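Call for two builders, Sornwood shared workshop

We're putting together a sorting arm for the workshop and need two more pairs of hands from October. The working name is Mandent. If you believe robots will free us all from chores by spring, this may not be your project. So far the arm has mostly made new chores.

The job is pick and place over a taped paper grid, with a plastic bin as the target.

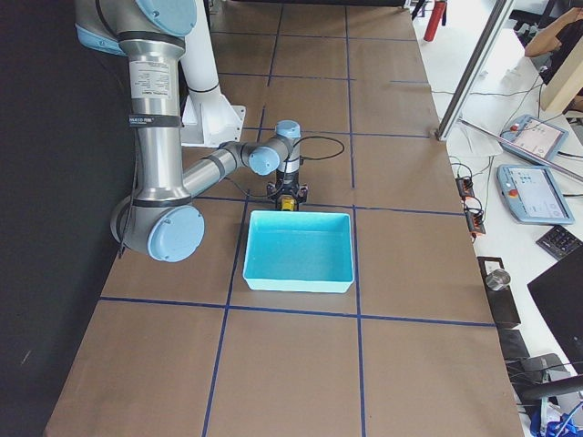 Do I need to know how to program a robot?
Some scripting helps, but patience with cables and tape matters more to us.

You'd come in two evenings a month, from 6:30 p.m., and keep a written log of every failed pick. We want the failures. The last write-up we read, from the Hlongwane build, claimed 50 clean picks and left out how many tries it took – we don't plan to copy that.

Cable routing is the first thing we'd hand you. Straps and ties hold it for now, and we doubt that's good enough for long runs.
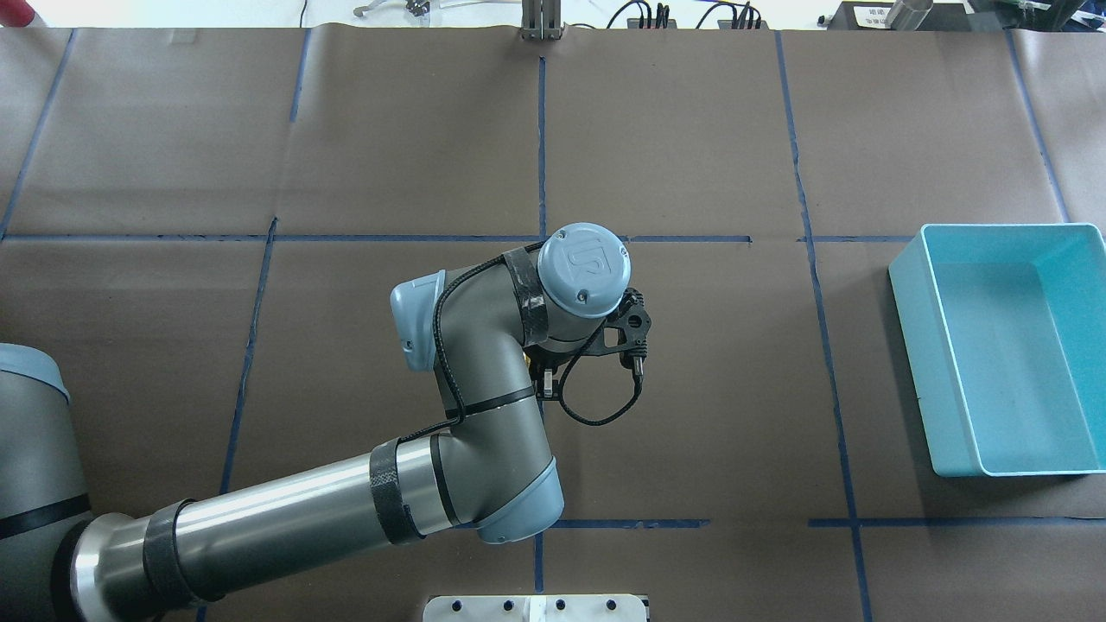
Is there any pay?
Each builder gets a flat $185 for the season, plus free bench time at the Drurkesow Street shop.

Apply with a few lines about something you built that didn't work. Leave a note in box 11 by the front door. No résumés, please.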